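Can a Robot Clean Your Room Yet?

Suppose your grown-up calls up the stairs, "Please tidy your desk before supper!" and you think, well, wouldn't it be grand if a robot did it for me? You are in very good company. People have been wishing for a robot helper for a long, long time, and some of them grew up and went to work on building one.

So can robots do chores yet? The answer is a little bit yes and a good deal no, and I'd like to tell you why, if you'll keep me company for a few minutes.

Let's start with the yes. There are robots that roll around and vacuum the floor, and you may even have one bumping about under your sofa. A dishwasher is a sort of chore machine too, when you think about it (somebody still has to load it, of course, and in my house that somebody is me). These machines are good at one job each. The vacuum will never fold your socks, no matter how nicely you ask.

What people really want is one robot that can do lots of different jobs, with arms and fingers a bit like ours. And that is where things get tricky! Think about picking up a paper bag. You don't even have to try, do you? But your hand is doing something very clever. It squeezes hard enough to hold on and softly enough not to crush the paper, and your eyes are checking whether the bag is open and which way it is leaning.
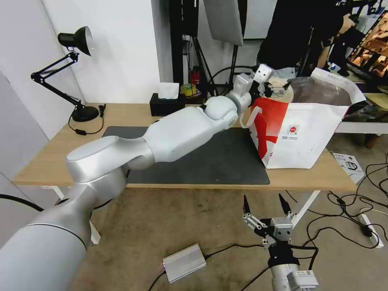 A bag is also a floppy sort of thing. A wooden block keeps the same shape wherever you put it, but paper bends and crinkles, and whatever is inside can slide to one side and make the whole thing tip. Shirts are even worse, and blankets are worse than shirts. Many robot hands have only 2 fingers, so try this at home: use just your thumb and one pointing finger to pack your school bag. Go slowly, and be patient with yourself!

Then there is the matter of knowing what's what. Trinidad Cuesta, who teaches robots at a workshop called Trekik, let her robot practice clearing the same table 30 times. It did the job properly 29 times, and she was delighted. Then she moved a lamp over a little and swapped the cup for a taller one, and the poor robot got thoroughly muddled. You would have managed that when you were 6.

Shops have the same trouble. Lifting boxes that are all one size is work a machine can do all day. Packing one bag with eggs, a melon and a birthday card is still mostly a job for people.

Robots do get better with practice, just as you do with piano or skating. For now, though, I'm afraid your desk is waiting for you, and supper is nearly ready.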